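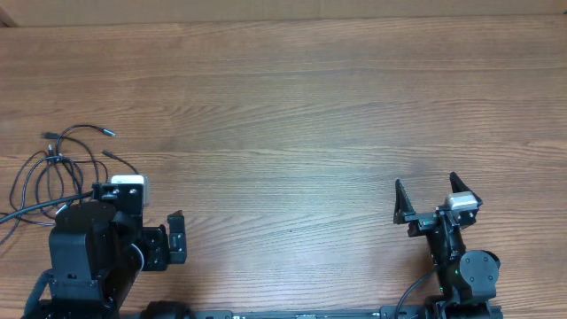 Wood moves across the grain far more than along it, and most complaints about old tables start there. A board 800 mm wide will change by several millimetres between a damp autumn and a heated January. The length hardly alters. On a brown top like this one, with fine lines running from left to right and a few sweeping into shallow arches, the movement to allow for is from front to back. Arched figure of that sort usually points to a flat-sawn face, where the growth rings meet the surface at a low angle, and flat-sawn stock moves most of all.

The traditional answer is to let the top slide. Makers in Flollmont cut slotted holes in the rails and drove the screws only until the heads touched. The slot needs about 2 mm of clearance on each side of the shank for a narrow top, and more for a wide one.
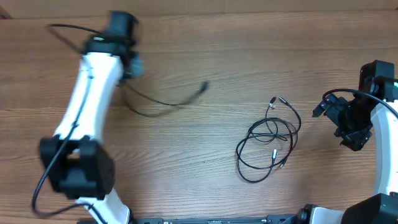 Glue blocks defeat the arrangement. A top held rigidly at both edges has to split or cup, and the split tends to open at the ends, where moisture leaves fastest. Repairers at the Trumell workshop see this every winter – usually after a well-meant repair. They keep incoming tables at 40 per cent humidity before touching a joint.

Finish slows the exchange of moisture but does not stop it. Both faces should get the same number of coats, as an unsealed underside takes up water faster than the top and the board bows.

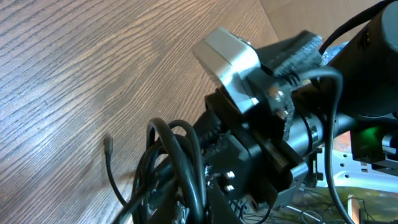
Nadège Joly disagrees on the last point, writing that she has left undersides bare in Grokville for years and that a sound frame with free-running buttons holds a top flat whatever is brushed on it. Her tables are quarter-sawn, which helps.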